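Forum Jeux et petits ateliers > Jeux d'imitation > Cuisines pour enfants

Sujet : La cuisine bleue est montée, et vos idées pour le rangement ?

solange_cormier
Posté le samedi 15 février 2025
Bonjour à tous ! Depuis le temps que je vous parle de cette cuisine bleu clair, elle est enfin debout et je l'adore. Tout est bleu pâle avec des poignées dorées, et il y a un fond à motifs géométriques dont je ne me lasse pas. Deux vues pour que vous me donniez votre avis sur la porte et les étagères :

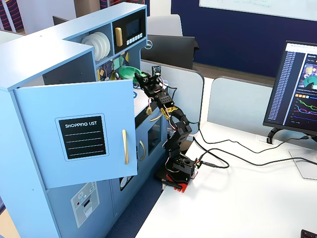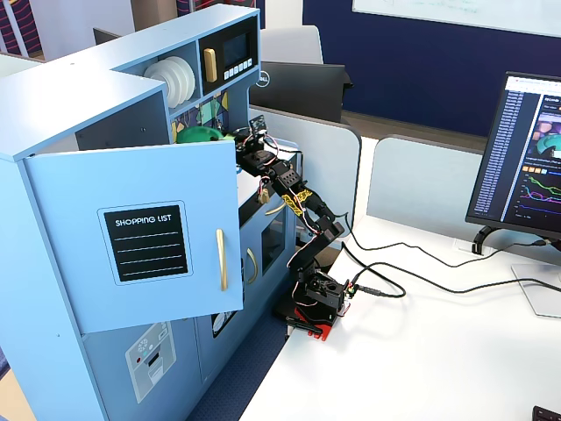 La porte « SHOPPING LIST » ouverte, les assiettes en haut à côté du micro-ondes et le bol vert sur le plan de travail.

Mes deux questions : est-ce que vous laisseriez les assiettes debout dans la niche, ou à plat ? Et l'étiquette façon ardoise, vous écrivez dessus à la craie ou au feutre ?

ambros_g
Oh, quelle belle couleur !! Les poignées dorées sur le bleu, je suis jaloux, la nôtre est toute blanche et à côté elle fait un peu salle d'attente. Pour les assiettes : debout, sans hésiter. Ma fille les prend une par une comme des disques, alors qu'à plat elle tire sur celle du dessous et tout descend.

Prasanna M.
Pas d'accord avec Ambros. Debout c'est joli, mais dès qu'il en manque une, les autres glissent. Chez nous c'est à plat, avec les bols par-dessus, et mon fils de 2 ans s'en sort très bien. Par contre je vote pour laisser le bol vert dehors, ça donne envie de cuisiner !

ambros_g
Elles glissent si la niche est trop large. Une petite boîte à côté pour caler et c'est réglé.

Prasanna M.
Ou alors à plat et pas besoin de boîte ;)

chathurika_mondal
Je suis mariée avec la personne qui défend les assiettes à plat et je tiens à dire que c'est moi qui les ramasse. Debout !

Pour l'ardoise : craie grasse surtout pas, j'ai essayé sur la nôtre (une Tronda, rien à voir avec celle de Solange) et il reste un voile gris. Feutre craie à l'eau, chiffon humide, impeccable. Essaie d'abord dans un coin, certaines étiquettes boivent l'encre.

obaidul
Bonjour, je me permets une question sur la porte : elle s'ouvre en grand vers l'avant, tu n'as pas peur qu'on se la prenne dans les genoux ? Sur la mienne j'ai mis un aimant et elle se referme toute seule, les enfants trouvent ça génial (ils l'ouvrent seize fois de suite rien que pour le clac).

Et j'adore le micro-ondes avec sa rangée de petits boutons blancs. Chez nous c'est LE succès, bien avant le four. Tout passe au micro-ondes, y compris les chaussettes.

solange_cormier
Vous êtes formidables ! Alors je résume où j'en suis : les assiettes restent debout (désolée Prasanna), j'achète un feutre craie demain et je retiens l'aimant. Obaidul, tu l'as collé ou vissé ?

obaidul
Collé, au double face épais. Vissé, j'aurais fendu le panneau, je me connais. Il tient depuis l'été dernier.

ambros_g
Je préfère vissé, avec un avant-trou au foret de 2. Le double face lâche dès qu'il fait chaud dans la pièce, la mienne est plein sud.

obaidul
Question de pièce, alors, chez moi c'est au nord et rien n'a bougé.

chathurika_mondal
Solange, autre idée pour la porte : tu écris la liste de courses le matin avec les enfants, et ils vont « acheter » dans une autre pièce avec un panier. Chez nous ça occupe une bonne partie de la matinée de pluie. Comme ils ne savent pas lire, on dessine : une carotte, un œuf, un poisson. Les lignes blanches sont parfaites pour ça, un dessin par ligne.

solange_cormier
Mais quelle bonne idée, les dessins !! Je n'y avais pas pensé, j'allais écrire bêtement « lait, pain ». On commence par la carotte.

Prasanna M.
Et moi je maintiens pour les assiettes. Rendez-vous en mars, tu nous diras combien de fois tu les as ramassées.

solange_cormier
Pari tenu ! Je remonte le sujet en mars avec le feutre, l'aimant et le score des assiettes.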